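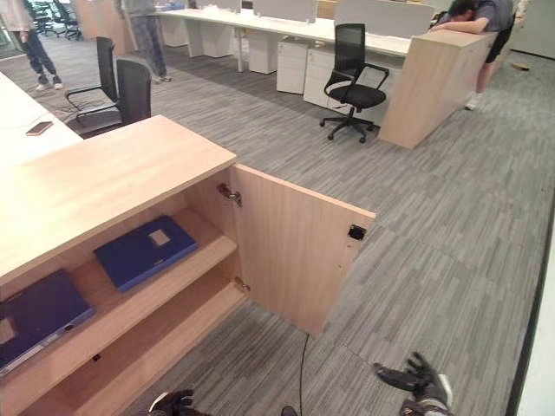 22 January 2018

Folders again today. Sirkov want the filing job off the admin team's plate by the end of the trial, and I've come round to thinking it's a decent pick - dull, steady, and the people who do it now hate the bending. Two shelves in the low cabinet, folders flat with the covers up, and the job is putting them in and getting them out all day long.

We did 30 pulls before lunch. Lower shelf is still the slow one, the wrist has to come in at a silly angle and I keep wanting to grab it and help. Must ask Trevaskis about a longer reach setting (third time of writing that down!).

The more interesting bit was the chat over tea. The admin lot reckon they handle almost 3,000 folders a year, and I'd assumed they'd be glad to see the back of them. Mostly yes, but one said the walk to the cabinet is when she hears what's going on in the office, and she'd miss it. Another wants to know who gets the blame when something is put back on the wrong shelf. Fair question, and I didn't have an answer, so it goes on the list for Sirkov.

They've also started leaving the door open for it, which saves a step but means we're not testing the door at all. Need a run with it shut, 2 goes at least, before the Kindater visit.

Job sheet 467 still open. Labels next.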